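Erthorpe Graduate Letters
README for the text collection, version 3

What is in this collection

Erthorpe Graduate Letters is a set of 886 short texts written by students in the last term before graduation and in the first year after it. The students answered one open prompt: "Write to someone who will finish next year." There was no minimum length and no grade. Most letters are between one and two pages.

The collection was made for people who work in career services, for teachers of writing, and for researchers who study how young adults talk about the move from school to work. It is text only. Scans of handwritten letters are not distributed.

How the letters were collected

Students in 8 departments received the prompt by email in February and could answer until the end of the term. Graduates received the same prompt through the alumni mailing list. Each writer signed a consent form in which they could choose full release, release without the department name, or no release. Letters with no release were deleted and are not counted in the total.

Of the released letters, 102 were written by graduates who already had a job or an internship. The remaining letters come from students who were still enrolled. Please keep the two groups apart if you compare mood or vocabulary, as the graduates write much more in the past tense.

Files

letters.csv – one letter per row, with the columns id, group, department, term, text
topics.csv – the topic labels, one or more per letter
consent_levels.txt – explanation of the consent choices
changes.txt – list of changes between versions

The department column is empty when the writer asked for this. An empty cell is therefore not an error.
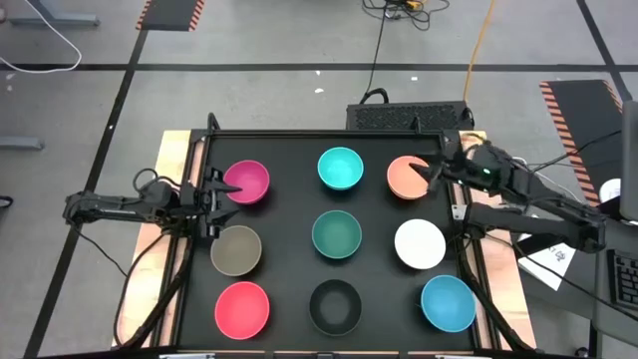

Farkas wrote after version 2 that the label "fear of the future" was too wide, and that it put letters about rent in the same group as letters about losing friends. We agreed with this comment. In version 3 the label is divided into "money", "housing", "friends and distance" and "no plan yet". The old label is kept in a separate column of topics.csv, so that earlier results can be repeated.

Labeling

Two readers labeled every letter independently. When they did not agree, a third reader decided. The label "advice" was the most difficult one, because almost every letter gives some advice, even when the writer says that he or she has none to give. We use it only if the advice takes up a full paragraph.

Cleaning

Names of persons, streets and employers were replaced with tags such as [NAME] and [EMPLOYER]. Spelling was not corrected. Some letters change language in the middle, and these parts were left as they are.

Known limits

Students who answer such a prompt are probably those who like to write. Engineering is weakly represented, and part-time students almost not at all. The letters should not be used to estimate how many graduates find work.

Use

The collection is free for teaching and for non-commercial research. Please do not try to identify the writers. If you find a name that we missed, open an issue with the letter id only – do not copy the sentence into the issue.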